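How to Re-Oil a Dark Wood Table

By Trygve Løken
Updated 10/15/22

A dark oiled or waxed tabletop shows everything: cup rings, dull patches where plates slide, gray streaks where the finish has worn thin. Most of it can be put right at home in a weekend. These steps are for solid wood with an oil or wax finish. If your table is lacquered, painted or veneered, stop after the cleaning step.

What you need

Mild dish soap
Two buckets
Lint-free cotton rags, more than you think
Sandpaper, 180 and 300 grit
A cork sanding block
Dark-tinted hardwax oil
A plastic card or a white nylon pad

I use Vainio oil in the darkest tint. Grisard makes one that dries a little faster and smells stronger. Either will do. Don't mix brands on the same top.

Test the finish first

Put a drop of water on a spot that gets little use and leave it for ten minutes. If the water beads and the wood looks the same when you wipe it off, the finish is sound and a good cleaning may be all you need. If it soaks in and leaves a dark mark, the wood wants oil. Try this in two or three places. The middle of a table is often fine when the edges are not.
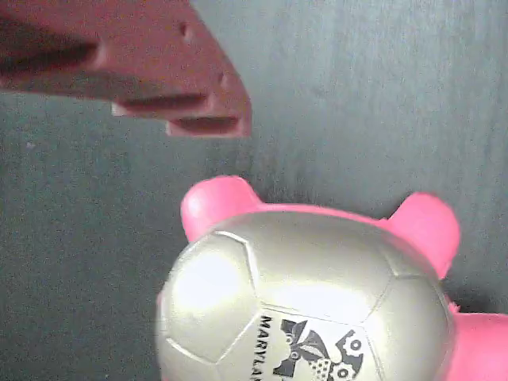
Close view, pink plastic with dark grooves.

Clean the top

Add a squirt of soap to warm water. Wring the rag out well and wipe along the grain, then go over it with a second rag and clean water. Dry it right away. For sticky spots, lay a damp rag on them for a minute and lift the residue with the plastic card held nearly flat. Let the table stand overnight before sanding.

Sand

Start with 180 grit only where there are rings, scratches or rough patches. Feather out past the damage so you don't leave a dip. Then do the whole top with 300 grit, always with the grain. Light pressure is enough. The top will turn grayish and look worse than when you started. The oil brings the color back.

On a rounded edge, take the block away and fold the paper over your fingers. It is very easy to go through the color on a curve. Two passes are plenty.

Vacuum with a brush head, then wipe with a barely damp rag. Check the underside of the rim for dust too.

Oil

Work at normal room temperature, out of direct sun, with a window open. Stir the can well, because the pigment sits at the bottom. Pour out a small amount, about a tablespoon, and rub it in circles with a rag or pad until it has covered as much as it will. Then pour the next bit. Finish with long strokes along the grain. Wait ten minutes and wipe off everything that is still wet.

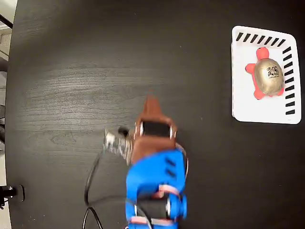 Can I put a second coat on the same day?
Wait until the next day. Hardwax oil needs a night to set, and a coat put on too early stays tacky for a long time.

The second coat should be thinner than the first. If the top feels rough in between, go over it once with used 300 grit paper and dust again.

Oily rags can catch fire on their own. Soak them in water, spread them flat outdoors until they are fully dry, and then throw them out. Never leave them in a heap. 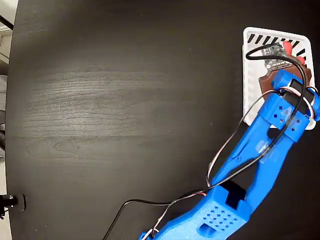 Dark wood top, grain showing in lighter bands.

Let it cure

You can use the table carefully after two days, with a cloth under anything hot. Full cure takes closer to three weeks. Until then, keep water off it and don't leave rubber feet, placemats or plastic sitting in one place.

I did a table in Gokthorpe last October in a cold room, and it took the full three weeks before it stopped marking. If your room is chilly, add a few days.

Upkeep

Wipe with a damp rag and dry. Skip furniture spray. Oil again when the water drop test fails, usually once a year for a table used every day. Small worn spots can be touched up by themselves with a dab of oil on a fingertip, rubbed in and wiped off.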